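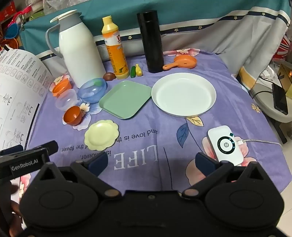 Visit to the Irenon task recording site, Drornumthorpe

Report to members of the Dankwa Employment and Skills Forum

Feb 20, 2019

1. Purpose of the visit

The Forum has asked for first-hand accounts of workplaces where manual tasks are being taught to machines. Irenon agreed to receive a party of ten members at its Drornumthorpe site, and we are grateful to the staff for giving up a full morning. The party was led by Ewurabena Appiah. Our host was Augustina Fiadzo, who manages the recording floor.

2. The site and its staff

Irenon moved to Drornumthorpe from smaller premises in Jollatbridge last October. The site employs 46 people, most of whom came from packing, catering and cleaning work in the district. New starters receive two weeks of paid training and are then placed at a table with a more experienced colleague.

The work consists of carrying out ordinary household tasks with a hand-held gripper in place of the fingers. The records are later used to train robots to do the same. Each table is laid with common articles such as plates, cups, bottles and small toy foods, and staff are encouraged to change the arrangement often. Mrs Fiadzo explained that a robot which has only met one plate in one position is of little use in a real kitchen.

3. The work observed

Members watched several tables at close quarters. The movements are slower than those of the bare hand, and staff speak of learning to "think with two fingers". Small and rounded articles are considered the hardest. Cups placed one inside another are also used for practice, as the fingertip must go into the inner cup without disturbing the outer one.

At some tables two grippers are in use together. This calls for agreement on who moves first, and we heard a good deal of quiet talk between colleagues as they worked. Printed instruction sheets are kept within reach on the table.

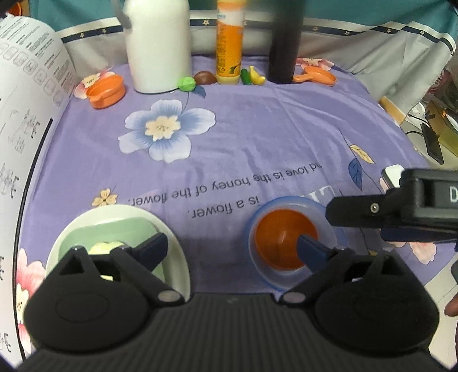

4. Effects on employees

Members spoke privately with staff during the tea break. Several welcomed being able to sit down to work after years of standing. Others mentioned stiffness in the wrist and thumb, and the site has responded by moving people to checking duties after each hour at the table. The checking desk reviews recordings and sends back those which cannot be used.

Opinion was divided on the daily target, which stands at 108 accepted recordings per person. Experienced staff considered it fair. Newer staff felt that difficult tasks should carry more weight, and Mrs Fiadzo undertook to raise this with the company.

Members also asked whether staff were uneasy at preparing machines for work that people now do. Answers varied. One former kitchen assistant hoped that robots would take over the washing-up and leave the cooking alone. Another would have liked to be told more about where the recordings go.

5. Points for the Forum

Irenon intends to offer 400 hours of further training across the site this year, chiefly in checking and machine upkeep. Ms Appiah has asked for details of how places will be shared out, including for part-time staff.

A return visit has been offered. Members wishing to attend should give their names to the Forum office, stating any access needs. Flat, closed shoes are required on the recording floor.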